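Speaker notes: Equipment breakdown cover and the gap next to it
Vidar Tveit, Trulik
September 19, 2024

Slot is 40 minutes including questions. Slides 1 to 14. Handout goes out afterwards, not before.

Slide 1. Title
Introduce self, one line. Policy wordings at Trulik, commercial property side. Not a claims adjuster. Claims questions on a specific file go to the Dalen office after the session.

Slide 2. Scope
Today covers three wordings: the base commercial property form, the equipment breakdown endorsement, and the business interruption extension. Liability is out of scope. So is anything under a manufacturer's warranty, except where the warranty and the policy both respond to the same loss (slide 11).

Slide 3. What the base form pays for
Direct physical loss to insured property from a cause that is not excluded. Fire, wind, theft, burst pipe. Read the insuring clause aloud, slowly. Ask how many people in the room have read it in the last year.
The form excludes mechanical breakdown, electrical arcing, wear, and gradual deterioration. Those four are listed in separate paragraphs. Brokers tend to remember the wear exclusion and miss the arcing one.

Slide 4. What the endorsement gives back
Sudden and accidental breakdown of covered equipment. Arcing comes back in. Mechanical failure comes back in if it is sudden. Wear and gradual deterioration stay out.
Point to stress: the endorsement has its own definition of "covered equipment". It does not borrow the definition of "contents" from the base form. A machine can be insured against fire under one and not insured against breakdown under the other.

Slide 5. Sudden against gradual
Use the Kellton bearing case. A bearing in a packaging line had been running noisy since July. It seized and bent the drive shaft. The bearing itself was worn and was not paid. The shaft was bent in one event and was paid.
Explain that the two parts were assessed separately even though they sat in the same housing and went on the same repair invoice. Ask insureds to request itemized invoices from the repair shop. A single-line invoice delays the claim.

Slide 6. Valuation
Three bases in use: replacement cost, actual cash value, and agreed value. Default under the endorsement is replacement cost with like kind and quality.
If the model is discontinued, the wording allows the nearest current equivalent. Upgrades in capacity are for the insured's account. Upgrades in efficiency are covered up to the percentage shown in the declarations.
If the insured does not replace within 24 months, settlement drops to actual cash value. Repeat this one. It is missed on renewals.

Slide 7. Deductibles
Work the example on the whiteboard.
Repair invoice $3,000. Deductible $300. Payment $2,700.
Then add a second item from the same event: a control board, $200. If both arise from one breakdown, one deductible applies and the payment is $2,900. If they arise from two separate breakdowns, the board falls below the deductible and nothing is paid on it.
Expect a question on what counts as one event. The wording says all breakdowns at one location that show themselves at the same time and come from the same cause. Time and cause are both required.

Slide 8. Business interruption
The extension starts only when there is a covered breakdown. No covered breakdown, no income claim, however long the line was down.
Waiting period is in hours – check the declarations, do not quote from memory. Extra expense (rental machine, overtime, expedited freight) has its own sublimit and is not reduced by the waiting period.
Spend no more than four minutes here. The income worksheet is in the handout.

Slide 9. The schedule
Some policies are blanket, some are scheduled. On a scheduled policy, a machine that is not on the list is not covered, subject to the newly acquired property clause.
Each schedule line needs:
– description and maker
– serial number
– year of manufacture
– location by room or bay
– value, with the basis stated
– whether tooling and attachments are included in the value
The last point causes the most trouble. Grippers, jigs, cutting heads, and probes are often bought later and from a different supplier. If the schedule value was set from the original purchase order, they are not in it.
Controllers and software go on their own lines. Data restoration is a separate sublimit.
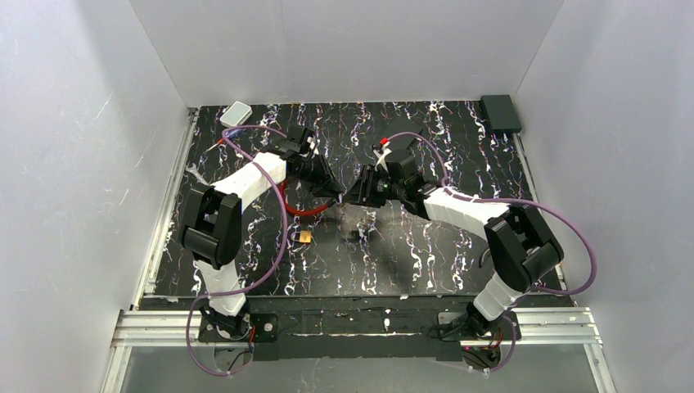
Slide 10. Newly acquired equipment
Automatic cover runs 90 days from the date the insured takes possession. Not from the date of installation, and not from the date of first use.
Cover during testing is excluded until the equipment has been commissioned, unless the testing box is ticked in the declarations. Show the box on the sample page from Vellent.
Leased equipment: check who carries the obligation to insure. Ask for the lease, not a summary of it.

Slide 11. Warranties and service contracts
The policy is excess over any warranty that responds. If the maker pays for parts and the labor is left with the insured, labor can be claimed, less the deductible.
Unapproved repairs can void a warranty. Tell insureds to notify both parties before opening the housing.

Slide 12. Inspections
Required by law for boilers and pressure vessels in most places. For other equipment, at our option. An inspection report is not a certificate of safety, and the form says so.

Slide 13. Renewal checklist
Confirm the schedule against the floor. Confirm values. Confirm tooling. Confirm the waiting period still fits the insured's stock levels. Confirm the contact for after-hours notice.

Slide 14. Questions
If there are none, go back to slide 7 and run the two-event case again with different dates.
Collect cards at the door. Handout link goes to everyone who leaves one.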